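How to Set Up a Home Charging Routine for Your First Electric Car

Most new owners charge at home, and most of them spend the first month doing it either too often or at the wrong hours. This page covers the setup from start to finish: finding out what your house can handle, choosing an outlet or a wall unit, setting a schedule, and keeping a simple record of what it costs. It assumes you have a driveway, carport or garage. If you park on the street, the sections on scheduling and records still apply, but you can skip the wiring.

What you need before you start

Your car's manual, or at least the charging chapter
A recent electric bill with the rate plan printed on it
Access to your main electrical panel
A tape measure
A licensed electrician for anything past looking

Step 1: Work out how much you drive

Write down your odometer reading on the first day of the month and again on the last. Divide the difference by the number of days. Do this before you shop for equipment. A lot of people buy the biggest charger they can find and then drive 20 miles a day.

A regular 120-volt outlet adds three to five miles of range per hour with most cars. Plugged in overnight for ten hours, that covers a short commute. If you drive more than 40 miles on a normal day, or if two electric cars share the driveway, plan on a 240-volt circuit.

Cold weather cuts range and slows charging. If you live where winters are hard, do your math with a January month and not a mild one like April.

Step 2: Check the panel

Open the door of your main panel and look at the number on the main breaker. In older houses it is often 100. Many newer ones have 200. That number is the total service in amps, and everything in the house shares it.

Don't add up the small breakers and subtract. They nearly always total more than the main, and it doesn't mean the panel is overloaded. What you want is a load calculation, which looks at the size of the house and the fixed appliances. An electrician can do one in under an hour. Have a list ready of everything large that runs on electricity: range, dryer, water heater, heat pump, dishwasher, hot tub, well pump.
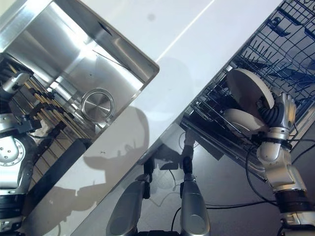 Step 3: Choose the outlet or the wall unit

There are two common ways to get 240 volts to the car. The first is a heavy-duty outlet with the portable cord plugged into it. The second is a wall unit wired straight to the circuit.

The outlet is usually cheaper, and you can take the cord with you when you move. Ask for an industrial-grade receptacle. The inexpensive ones sold for dryers are made for something that gets plugged in once and left for years, and they can overheat under hours of steady load.

The wall unit costs more but can be set for different currents, and most have a schedule built in. I have used a Finono unit in my own garage and helped a neighbor, Yvonne Whitlock, put in a Dronel at her place. Both work fine. The Dronel has a longer cable and a worse app.

Whichever you pick, the circuit has to be rated for 125 percent of the charging current. A car that draws 32 amps needs a 40-amp circuit. A car that draws 40 amps needs a 50-amp circuit. Do not let anyone talk you out of this rule.

Step 4: Measure the cable run

Park the car the way you normally park it. Measure from the charge port to the spot on the wall where the unit will go, following the floor and then up the wall. Add three feet for slack. Then do it again with the car backed in, if you ever do that.

Mount the unit between three and four feet off the floor unless the instructions say otherwise. Put a hook next to it for the cable. Cables left on the floor get driven over.

Step 5: Get the permit and the quotes

Most towns want an electrical permit for a new 240-volt circuit. The electrician normally pulls it. Get at least 2 quotes and ask each one to list wire, breaker, labor and permit separately. The biggest difference will usually be the distance from the panel to the car.

Check with your utility before you sign. Some pay part of the cost, and some want paperwork filed before work begins.

Step 6: Set the schedule

Look at your bill and find out if you are on a flat rate or a time-of-use plan. On a flat rate, charge when it suits you. On time-of-use, the cheap hours are often overnight, though this depends on the utility.

Set the schedule in the car or in the wall unit - never both. When both are set, each waits for the other and you wake up to a car that hasn't charged. This is the most common complaint I hear from new owners.

Set the daily limit to whatever the manual recommends, which for many cars is 80 percent. Save a full charge for long trips, and time it to finish shortly before you leave.

Step 7: Keep a record

A notebook in the glove box is enough. Each month, write down the odometer reading, the kilowatt-hours used for charging, and the rate. To get your cost per mile, multiply the kilowatt-hours by the rate and divide by the miles driven. If you used 156 kilowatt-hours at 15 cents, that comes to $23.40.

Checks to make twice a year

Look at the plug and the cable for cracks or dark marks. After an hour of charging, put the back of your hand near the outlet cover. Warm is normal. If it is too hot to keep your hand on, stop charging and call the electrician. Press the test button on the wall unit if it has one.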